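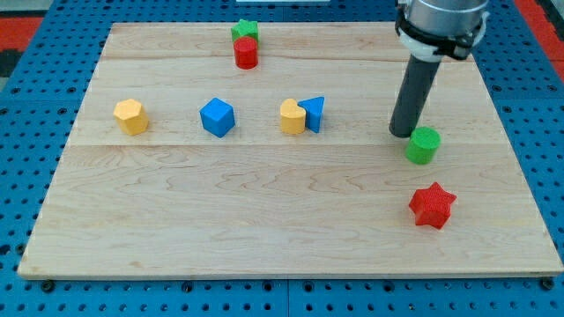 Last changed: 9/29/18

README – Kunurero block pushing logs, fault subset

This folder contains the runs which ended with a protective stop or with a wrong contact of the tool. The normal runs are kept in the main folder. Please do not mix the two when you train a model.

The workspace is a wooden board on a blue perforated table, with colored blocks (stars, cylinders, a heart and others). The arm holds a dark cylindrical tool and pushes the blocks with the tip.

What went wrong

In run 1439 the tool pressed into the board and the arm did not stop. The height limit was saved in the tool settings, but after a restart the controller loaded the settings of the older, shorter tool. So the limit was too low by 4 mm. Yamuna Thomas found this when she compared the two settings files. The board has now a small dent, and the tool was changed.

A second fault is not yet explained. Sometimes the arm moves sideways before it is lifted completely, mostly when two blocks touch each other. We see it only with the Trallano planner.

Before you run

- Check the tool name on the controller screen after every restart.
- Keep the speed at level 2 or lower until the first lift is finished.
- Stay outside the red line when the arm has power – the stop button is slower than you expect.

Known problems in the data

Force values are recorded every 1000 ms, so short contacts can be missing. Labels for the November runs are not checked.

Related items
Kunurero main logs
Bornex tool settings
Trallano planner notes
McKinnon stop button test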